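Moving the grasp planner off the arm's clock

I said in February that I would write up the planner changes once they had settled down. They have mostly settled down, so this is the write-up, minus the bits that are only interesting if you work on Camia itself.

Camia is our motion stack. It takes a target from perception, asks for a grasp, plans a path and hands the path to the arm controller. Until last month all four steps ran in one process and shared one clock, which was the controller's. If perception took too long on a busy view, the planner started late, and the controller held its last command until something new arrived. You got a small pause in the middle of a reach. Clémence Langlois called it the hiccup and the name ended up in the issue tracker.

The first thing I did was log the age of every message at the point where it was used. We had been logging when things were sent, which told us very little. With ages in the log, the cause was plain enough. The wrist camera's pose was looked up at the time the image was processed, when it should have been looked up at the time the image was taken. While the arm is still, those two give the same answer. While it is moving, the target slides sideways by however far the wrist has travelled in between.

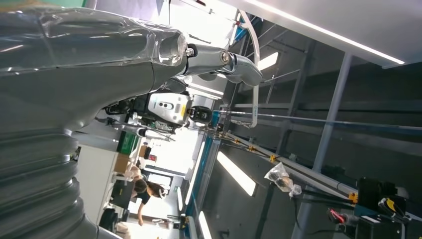
So the fix came in two parts. Perception now stamps each detection with the capture time, and the pose lookup uses that stamp against a short buffer of joint states. The planner runs in its own process and publishes a path with a start time slightly in the future. The controller blends from whatever it is doing into the new path when that time comes. If the path arrives late, it is thrown away and the planner is asked again.

Kęstutis Tamošiūnaitė wrote the blending and I wrote the buffer. His part worked on the second day. Mine had an off-by-one in the interpolation that only showed up when the requested time fell exactly on a stored sample, and I spent an afternoon blaming the network for it.

Collision padding was the other job. The model we plan against was made from the clean CAD of the arm, with no cable slack and no covers, and the planner was happy to pass very close to itself. I have added padding per link in a plain config file, with a comment saying who set each value and why. It costs us a few grasps at the far side of the workspace. I would like those back eventually, but I can live without them.

Cylinders got a section of their own in the grasp scorer. The old scorer treated them as boxes with poor edges and liked to pick from the middle, whatever the length. The new one fits an axis first, then scores positions along it, and takes a penalty term for how much the object will block the wrist camera once it is held. I have kept that penalty low for now.

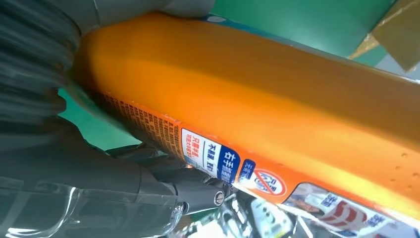
The visual servo loop has to know when to stop trusting the wrist view. Once the gripper reports closed, Camia now drops wrist detections completely and goes on joint states and the fixed cameras until release. Before that, a held object could be detected as a new target, and the planner would politely try to go and fetch it. We had 17 of those in the old logs when I searched back. I have replayed all of them through the new build and it ignored every one, although a replay can't tell you how the arm would have moved afterwards.

The replay tool is called Flilgate and it deserves a post to itself. It reads a log, feeds it to Camia at the recorded times and writes out any decision that differs from the original. I run it before every merge. It takes 9 minutes on my machine, mostly spent decoding images, and Clémence thinks we could skip the decoding when only the planner has changed. She is probably right.

Still open: the buffer length is fixed in code, the late-path counter resets when the planner restarts, and the scorer is slow when perception hands it two overlapping cylinders. I am starting with the counter - it's the smallest of the three and I keep needing the number.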